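Home Projects The Bench About Contact

The afternoon the gripper wouldn't let go

Posted in March by the bloke in the back shed

I've been promising a proper write-up of the arm for ages, and I'm sorry to say that the first long post about it is going to be about the day it gave me a fright. Put the kettle on, this one wanders a bit.

If you're new here, I've been building up a little desktop arm in the shed at Cumham, out the back past the lemon tree. I call it Kimeo, which was the name of a boat my family had when I was small (a terrible boat, leaked like a colander, we adored it). Kimeo's whole job in life is to pick up coloured cubes and put them down again in a different spot. I know how that sounds. But there's something very soothing about a machine doing a small job over and over while you potter about with a cuppa, and I'd set myself a goal of 1,000 pick-ups without a dropped cube before I let it try anything harder.

So, Saturday. I'd got it going after breakfast and by lunch it was ticking along beautifully. I was keeping a tally in the log and feeling pretty pleased with myself. Then on cycle 146 it closed on the cube, lifted it, swung across, lowered it, and didn't open.

I waited. I've learned to wait, as sometimes the controller has a little think before it moves on. It didn't move on. What I could hear was a thin, high whine from the gripper motor, the sort of noise you feel in your teeth, and it took me far too long to work out what it meant. The motor was still squeezing. It had been told to close, it had closed, and it was going right on closing as hard as it could against something that wasn't going to give.

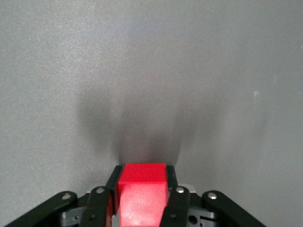

Now for the part I'm not proud of. I reached in and tried to wiggle the cube free with my fingers, with the power on. I've told my own kids off for less than that! I'd just got hold of the cube when the gripper let go by itself, opened all the way, and then snapped shut again on the tip of my finger. It's only a small gripper and I got away with a blood blister and some language the neighbours didn't deserve, but it hurt like anything, and I sat on the step for a good while afterwards thinking about how much worse it'd be with a bigger arm.

The stop button was on the far side of the bench, by the way, behind the monitor. I'd put it there to keep it out of the way. I had to lean across the arm to hit it.

Once my finger had stopped throbbing I pulled the log up and went through it line by line. The way my script worked, it would send "close", then keep asking the gripper for its position until that number settled, then carry on. What I hadn't allowed for was the gripper not answering. I run it through a Bellier controller board that I bought second-hand, and the cable between the two had worked itself a bit loose where it bends at the wrist. All that swinging back and forth, I suppose. When the replies stopped coming, my script just sat there asking, and the last thing the motor had heard was "close". When I bumped the wrist with my hand the cable made contact again, everything caught up in a rush, and the queued-up open and close commands went through one after the other. So the snap was my own doing, twice over.

I let the motor cool down before I touched it again. It was properly hot, too hot to keep a thumb on, and I had a horrible feeling I'd cooked it, but it came good.

The changes took me most of 6 evenings, partly because I kept getting distracted by the cricket. The script now gives up if it hasn't heard back in 2 seconds and cuts power to the gripper, and it throws away anything left in the queue. The closing force is turned well down as well. I'd had it cranked up early on when I was using slippery cubes and never put it back. The cable has a clip and a nice generous loop at the wrist so it isn't being tugged every time the arm turns.

And the stop button lives at the front edge of the bench, where my hand goes without looking. Power off before fingers go in, every time, even for a second. I've written that on masking tape and stuck it next to the button.

Mai, which is the second arm I've been collecting bits for, will be getting all of this from day one. She's still mostly a box of brackets, and I'm missing a bearing that was supposed to turn up in the post last week.

As for Kimeo, the tally went back to zero, and I'm going to start again once I've replaced that cable altogether. I've got a new one on order in a softer, bendier type. If anyone has a favourite way of routing cable through a wrist joint I'd love to hear it in the comments, especially if you've kept one going for months without trouble.

7 comments Share this post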